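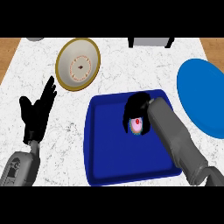 Two robot arms over a white marble countertop, in a computer rendering.

Open day at Virnov Park, home of Ukitz FC

Ukitz FC opened Virnov Park to the public on June 17, 2026, between the end of the season and the start of pitch work. I went on the morning tour, which left from the main gate and lasted 105 minutes.

The club plays in the regional second division and has been at this ground for 34 years. Before that it shared a field with the rugby club in Shin, across the river. The old sign from Shin hangs in the entrance hall next to the ticket windows.

We began in the main stand. It has 800 seats, all under the roof, and the rest of the ground is standing terrace. The guide said the away end will lose its bottom two steps in July so that a wheelchair platform can go in. Anyone who usually stands by the corner flag at that end will need to find another spot.

The home dressing room is smaller than I expected. There are 19 pegs along three walls, a treatment table, and a whiteboard that had been wiped clean. The away room is the same size but has one shower fewer. The referee's room is across the corridor and was locked.

From there we walked down the tunnel to the pitch. Visitors could sit in the dugouts but had to stay off the grass. The drainage at the north end has been a problem for years, and two home games were called off there last winter. New pipes are being laid by Fudedik, the firm that did the training ground.

The trophy cabinet is upstairs outside the bar. It holds two league shields, a county cup, and a row of pennants from preseason friendlies. Most of the labels give only the year and the opponent.

The tour was free. Parking at the ground was full when I arrived, so I used the lot by the swimming pool, a six-minute walk away. The bar served coffee and hot rolls, and the shop had last season's away shirt at half price in the larger sizes. The afternoon tour started at two and included the same stops, plus the floodlight control room.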